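3.2 Materials and the keeping of tip boxes

We come now to the part of the study that most of our colleagues asked about over coffee, and which we had very nearly left out of the first draft altogether: the tip boxes themselves, how they are laid out, how they are emptied and refilled, and what a half-used box does to the person who has to work from it. Anyone who has spent an afternoon at a bench will know the small sinking feeling of reaching for a tip and meeting an empty hole. It is a modest trouble, as laboratory troubles go, but it comes back many times in a working day, and we felt it deserved a few pages of patient attention.

Our boxes are of the ordinary hinged kind, with a cloudy body, a green perforated rack that sits on top of it, and a clear lid that folds back out of the way. Two of them stand on the board at a time, both open. We call the box that is being drawn down the giving box and the one that is being filled the receiving box, terms we borrowed from the Drultis teaching notes and have grown rather fond of. Which of the two stands on the left is a matter of habit at each site, and the Kerer group, who shared their bench sheets with us very generously, change sides between morning and afternoon.
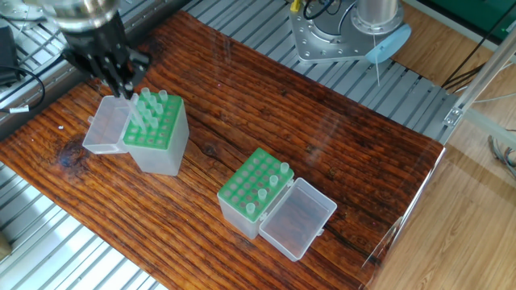
Figure 4. Two tip boxes with their lids open, both partly filled.

A partly filled rack can be read at a glance once one knows the habit of the bench. Where tips are left standing at the back with the front holes clear, the next tip is always at the near edge of the cluster, and the hand need not travel over the others to get to it. Tips left along one side column serve nearly as well, provided everyone sharing the box agrees on the column (we have sat through some surprisingly lively conversations on this point!). What gives people trouble is the scattered rack, with a tip here and a tip there, and it was the scattered rack that our participants disliked most and described at greatest length in their written remarks.

We asked each participant to move tips singly, and to finish one row before beginning another. The board at Teoh is a heavy piece of varnished wood with a bold, dark grain, and we kept it through the whole study, even though a plain white surface would have been easier on the eyes. A clear lid lying open on striped wood shows the stripes straight through it, and several people told us they had set a sleeve or an elbow on a lid without noticing it was there. After the second such report we began asking for lids to be turned outward, away from the space between the boxes, and we heard no more complaints of that sort.

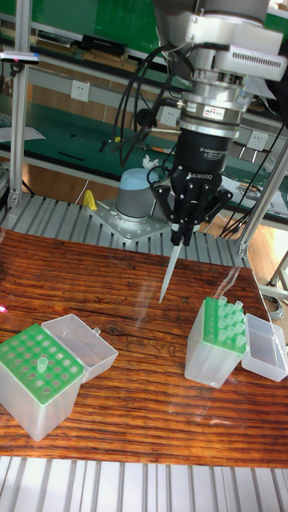
Skesach Papers in Bench Practice, Vol. 7, No. 2

The last tip in a rack deserves a word of its own. A single tip left standing in an otherwise open plate is easily forgotten, and the box is then closed and shelved as empty, or, just as often, shelved as full by somebody who saw the one tip through the lid and looked no further. Our rule was a simple one, and we recommend it warmly: the last tip moves with the rest, and a box is either in use or it is finished. In the diary portion of the study, which ran through December and took in 50 boxes and nearly 800 separate entries, this was the rule that people kept up most faithfully after we had stopped asking them to.

Full racks bring their own small difficulties. When every opening shows the shiny end of a tip, the grid becomes hard to follow under a bright ceiling lamp, and the eye slides from one row into the next. The lacquer on the board makes matters a little worse, as it throws back long white patches of light, and a person leaning over the near box may find one of these lying right beside the lid.

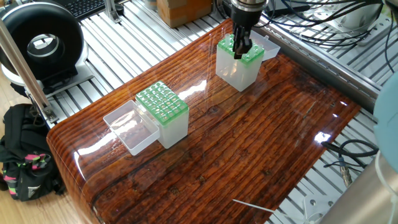

Figure 5. The two boxes set one behind the other on the lacquered board.

We tried moving the boxes back and forth to escape the glare and settled in the end on a slight diagonal, with one box farther back than the other. This arrangement has the further kindness of leaving room for both lids, which take up a good deal more of the board than one expects when planning a bench on paper.

There remains the question of where to begin in a fresh rack. We had supposed that people would start at the corner nearest the hand and work away from themselves, and most did so, but a fair number preferred to begin at the far side and come home, as one of them put it, and they were every bit as content with their choice. We have therefore left the starting corner open in the protocol and ask only that it be written on the bench sheet, so that the next person may carry on from the same side. 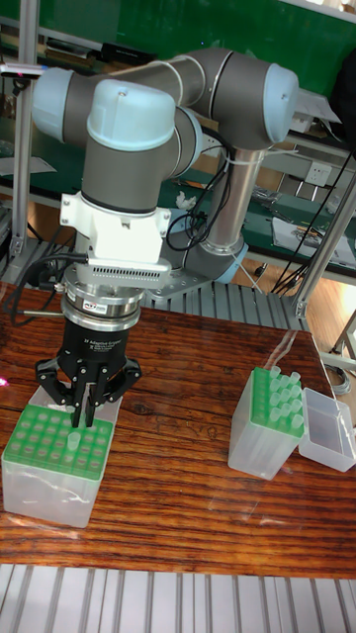

Sofia Tsakiris, reading an earlier draft of this section, objected that a written note is soon lost, and that she would sooner see the starting corner marked on the rack itself with a dot of lab pen. She added that at her own bench the dot had outlasted two changes of staff, and that new people took it up without being told. We are glad to pass the suggestion along. We did not test it, as our racks were shared with a teaching class and had to be returned unmarked, but it would fit into the procedure at step 2 without disturbing anything that follows, and the bench sheet could be kept alongside it for anyone who likes to have both.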